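Is voluntary redundancy really voluntary if they've already picked the number?

6/30/18, posted by ketvillelass

I work at the Pandura packing plant in Ketville, on the late shift. We had a letter saying 144 posts will go by October and that they hope to do it all through people putting their hands up. Anyone with more than 2 years in can ask for a figure. Mine came back as £2842, which seems low to me, and the form says the offer "may be withdrawn at any time". My line manager keeps telling us it's a good deal and that those who wait could get less. I've heard that sort of thing before. Am I daft to hold off? And can they turn me down after I've applied? 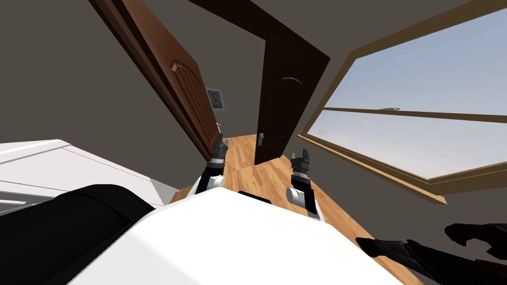

amadi_fan: They can turn you down, yes. Happened to my brother-in-law when Rarance shut its second line. He'd told the whole family he was off, then got a letter saying his skills were needed. Six months later he was out with everybody else, on worse terms. So I wouldn't believe a word about who is safe. Ask for everything in writing and don't book a holiday on the strength of it.

Answer 2, posted by Northgate

A few things to check before you sign anything.

1. What the £2842 is made up of. There should be a breakdown showing your weekly pay, your age and your full years of service. Check the start date they've used. If you came in through an agency they may only be counting from when you went on the books, and you'll want to look into whether that's right. Notice pay and untaken holiday should be listed separately. If it has all been rolled into one sum, the offer is thinner than it looks.

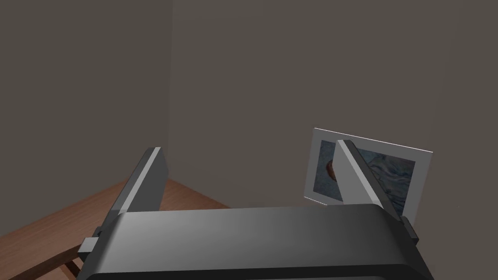 2. The "you could get less later" line. Maybe you could, maybe you couldn't. The legal minimum doesn't shrink if you wait, so the only thing at risk is whatever they've put on top. From your figure I can't see that they've put much on top at all — ask them straight out how it compares with the statutory amount.

3. Consultation. With 100 or more jobs going at one site they have to consult properly, and for longer than they would with a handful. If people are being leaned on to sign before that has finished, tell your rep.

4. Your mortgage or rent cover, if you have any. Some policies won't pay out if you volunteered. Read the small print first.

Answer 3, posted by tobes77

take the money, these places never get better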